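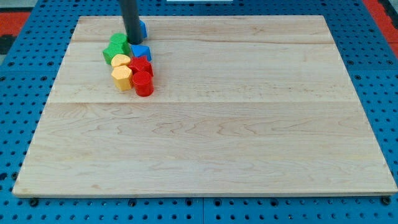 Looking after the pusher cell

Hi, Leonie Steinbach again! I promised Detlef I'd finally write up how we keep the block-pushing cell at Fornitz running, so I'm starting with the part everybody wants to skip, the board.

The wood is maple, glued up from planks, and it sits right on the blue perforated table with a black fastener near each of the front corners. I check those two first thing, before I even say good morning to anyone. If the board shifts a hair, the whole calibration goes with it (ask me about October, or please don't).

The arm is just a plain dark gray rod, and I love it for that. Wipe it down, sight along it for a bend, done. For the height check I bring it down slowly in among the blocks and slide a strip of paper under the tip. It should drag a little and not tear.

Blocks are two each of blue, green, yellow and red, all small plastic ones. Mine start bunched up toward the far left, which leaves plenty of bare maple to push into. Wiebke likes them spread out, and we've agreed to disagree!

The seams in the board get a fingertip test every 401 runs. Anything I can feel gets a light sanding, along the grain, and then I vacuum the holes in the table too.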